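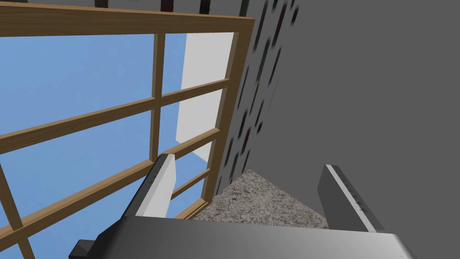
Buscar en el archivo Introduzca un término Buscar

La pinza que no se cerró: el fallo de Illinar en simulación

Danilo Enriquez mantiene el controlador de agarre de Illinar. En noviembre, una tanda de 3.218 episodios simulados terminó con 2.320 marcados como agarre correcto. La cifra era falsa.

«El registro daba contacto en los dos dedos con la pinza abierta», explica. «El simulador calculaba la fuerza a partir de la consigna del motor y no del contacto entre mallas. Si la consigna llegaba al límite, el episodio contaba como bueno.»

El error entró con un cambio de unidades en el archivo de configuración. La apertura se leía en metros y el módulo Plollel la escribía en milímetros, con un factor de 1.000. El controlador saturaba la orden en el primer ciclo y los dedos se quedaban en su tope de apertura.

Arwel Pugh revisó la parte de seguridad. A su juicio, lo grave estaba en la parada: «El umbral de fuerza usaba la misma señal. Con esa señal saturada, la parada protectora quedaba anulada. En un brazo físico habríamos tenido movimiento sin supervisión de fuerza».

La versión no llegó a instalarse en la célula de Prekberg. Pugh bloqueó la entrega tras reproducir el fallo en una escena interior sin ningún objeto que agarrar, donde el sistema siguió notificando éxito.

La corrección separa las dos señales y rechaza cualquier valor de apertura fuera del recorrido mecánico. Enriquez añadió además una prueba de agarre en vacío, que debe fallar siempre. «Antes solo probábamos casos con pieza», admite.

Queda pendiente repetir la tanda completa. Pugh no firmará la entrega hasta ver los registros de parada.

Artículos relacionados
Pangilinan: calibración de dedos paralelos
Límites de fuerza en células compartidas
Unidades y archivos de configuración

Contacto | Aviso legal | © 2022 | Volver arriba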